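The Long Shelf Life of a Family Recipe

Print this page | E-mail this page

Nov 4, 2023

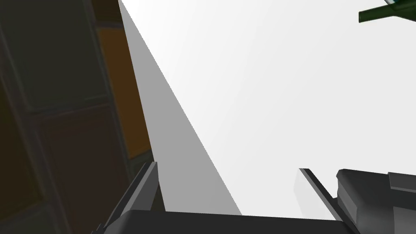

My grandmother never wrote down how she made her pickled fish, and for many years this was not a problem. She made it, we ate it, and the big glass dish came back to the kitchen with only onion rings in it. Then she was 72 and had trouble with her hands, and my aunt Alita started to ask questions. How much vinegar? Until it smells right. How much curry powder? You will see from the colour. How long on the stove? My grandmother thought these were strange questions from a grown woman.

I have been thinking about this since I moved to Mokotham, a small town on the coast where many families came from somewhere else. I came with 2 suitcases, and in one of them was a school exercise book with a green cover. My aunt had filled it during one winter, standing beside my grandmother with a pencil and a kitchen scale. Each time my grandmother threw something into the pot, my aunt caught her wrist, emptied the hand onto the scale, wrote the number and gave it back. They quarrelled a lot that winter. The page for the fish has a brown ring on it from a cup, and a line of writing which nobody in my family can read any more.

When I cooked from the book for the first time in my new home, the taste was wrong. I had followed every number. The vinegar was the right quantity but the wrong strength, and the onions here are sweeter and have more water. The fish was a different fish. I phoned my aunt and she laughed at me for some time. Then she told me to boil the sauce longer and to put in the bay leaves at the beginning, although the book says at the end. She had known for years that the book was mistaken on this point and had never corrected it.

After this I began to ask other people in the town what they had brought with them, and how they kept it. I expected to hear about notebooks. I did hear about notebooks, but also about backs of envelopes, a calendar from a tyre shop, messages saved on an old telephone, and a biscuit tin holding 100 index cards in a language the owner cannot speak. She can read the numbers and a few names of ingredients. For the rest she relies on the memory of being a child under the table.

Marthinus Shezi bakes bread in a converted garage in Chauke Street, and he has been selling it from the same window since he was a young man. His sour loaf is dark, heavy and a little damp in the middle, and people drive in from the farms for it. His father taught him and he has never changed it, or this is what I had been told. When I repeated this to him he shook his head.

"I changed it three times," he said. "First the flour, when the mill closed. Then the oven. Then I changed the salt, when my wife's doctor said so. The customers say it tastes the same as my father's. My father's bread they do not remember, they remember mine from last year."

I liked this very much and wrote it on my hand, as I had left my notepad in the car. He gave me the heel of a loaf with butter and we stood in the doorway while the second batch was in. He does not own a written recipe. His daughter has asked for one, and he has told her to come in the mornings at four. So far she has come for a week in June, when she had holidays. She burned her forearm on the oven door, he said with some pride, in the same place where he has his own scar.

There are two opinions on this matter and I have heard both of them defended with force. The first is that a recipe must be written, with weights, or it will die with the cook. The second is that the writing is already a kind of death, and that a dish is only alive when one person shows it to another. I used to belong strongly to the first group. My exercise book has moved me somewhere to the middle. Without it I would have nothing to be wrong about. But it was the phone call to my aunt that made the fish edible.

An older neighbour of mine has found a practical solution. She types her recipes and leaves a very wide margin on the right side. Each time somebody in the family cooks the dish, that person writes in the margin the year, the place, and what they did differently. Her page for plum dumplings has become quite crowded. One grandson used frozen plums in Itport because he could not find fresh ones, and wrote "not good". Below it, in other handwriting, stands "good if you dry them first". Another entry says only "too many guests". I asked her if she would ever make a clean copy and she looked at me as if I had offered to wash the dog in the sink.

I would like to say a word about quantities, as it is the part that makes most trouble. The old cooks measured with what they had. A cup was the blue cup. A spoon was the spoon with the bent handle. When the household was divided after a funeral, the recipe went to one daughter and the cup to another, and from this day the cake did not rise. I have heard this story in four families with small differences. If you have an old relative who cooks, ask for the cup, or at least fill it with water and find out how much it holds.

It is useful also to write down the failures. My aunt's book contains none. It is a proud book, all the dishes in it succeed. But I know that my grandmother's sauce separated if the eggs were too cold, and that she once threw a whole pot of quince jelly behind the shed, where the bees found it. These things I know from gossip. I have now added them in blue ink, with my initials, so that my aunt will know whom to blame.

The local library has a shelf for cookbooks printed by churches, schools and sports clubs, and I have spent some pleasant rainy afternoons there. The paper is cheap and the binding is a plastic comb. The instructions are short, sometimes too short: "make a dough in the usual way", "bake until done". The writers knew that their readers had mothers. I copied out a ginger biscuit which gives no oven temperature at all, and after several attempts I have found that a moderate oven and a watchful eye are enough. My neighbours ate the several attempts without complaint.

One of these books has the number 3246 written in pencil inside the cover, under the name of a woman. The librarian thinks it is an old telephone number, from the time when four figures were sufficient for the district. Beside a recipe for mustard pickles the same hand has written "ring her first". I would have liked to ring her too, for my cauliflower always goes soft.

This year I made the pickled fish again for my birthday. I used the local onions, I boiled the sauce longer, and I put the bay leaves at the beginning. Then I left it in the fridge for three days, which was the hardest part, with my husband opening the door each evening to look. It was good. It was a little more yellow than my grandmother's and, I think, less sour. I took the green book and wrote the date and the changes on the page, beside the brown ring, and then I phoned Alita and she asked me what kind of vinegar.

Print this page | E-mail this page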